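Home | Features | Workshop | Software | Back issues | Subscribe

Print this article | E-mail this article

The hook problem

2024-12-10

I have spent far too much of this year thinking about hooks. Hooks! Before August I'd have told you that the hard part of getting a two-armed robot to fetch a tool was recognising the tool, and I'd have said it with some confidence, having written a fair few pages on the subject in this very magazine.

Then I went up to Druvside, where the Stirkura team has its test floor, and watched their software try to take a screwdriver off a pegboard. It knew perfectly well what a screwdriver was. It just couldn't get the thing off the wall.

The trouble is in the planning. A person lifts, tilts a bit, pulls, and never thinks about any of it. The old planner worked out a lovely short path from the handle to the bin and went straight along it, which meant pulling sideways against the hook. Arm stops, force limit trips, everyone sighs, somebody resets it. I saw that happen 19 times in one afternoon (I was keeping a tally on the back of my train ticket) and by the end I was sighing along with them.

What they've done since is split the job in two. Simard is the perception side. It takes the picture from the robot's head camera, finds each object, and then does something I hadn't come across before: it makes a separate guess about what the object is hanging by. A handle with a hole in it is one sort of answer, a cardboard flap is another. Each guess comes with a direction in which the thing ought to come free, and a score for how sure it is.

Hornard is the planner, and it takes those guesses as given until the wrist sensor tells it otherwise. It lifts first, only 8 millimetres, then has a feel. If the load changes the way it should, off it goes. If it doesn't, Hornard backs down and asks Simard for its second choice. The whole exchange takes less time than it took you to read this paragraph, and on the screen it scrolls past as a lot of green text with the odd amber line in it. I'm very fond of the amber lines, they're where the interesting stuff is.

The board itself gets rearranged every morning, and they pick things that will annoy the software. Packaged tools are the worst of the lot. With scissors on a blister card, does the gripper go for the blue handles or the card? Simard used to say handles every time. A paint roller is awkward in another way, with that bent handle, and the trowel has its weight in a different place again.
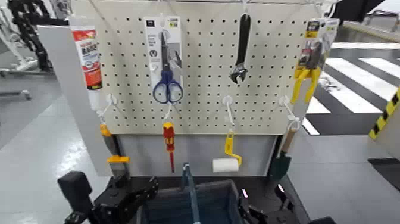

There's a log of 639 attempts so far, and I was allowed to scroll through it with a cup of tea. The failures bunch up in a way I found rather cheering. Most of them are Simard being too sure of itself, and the team has now put a ceiling on the score so that Hornard will always do its little test lift, even on a plain old wrench. It costs them a bit of speed. One of the engineers is still cross about it and wants the ceiling gone by spring.

Replay is the other bit I'd steal. You can drag a slider back to any moment in an attempt, swap in a different guess and let the planner run on from there in simulation, 50 times over if you like, with the hook nudged slightly each go. I lost most of a morning to it. I did manage to find one setting where the simulated arm went round and round the same hook for ever, and they've asked me for the file, so I suppose I'm a tester now.

Next on their list is putting the tools back, and that's a whole other kettle of fish. Finding the hole in a handle is one thing when it's hanging there and quite another when your own fingers are in front of it.

Contact us | Copyright 2024, all rights reserved | Back to top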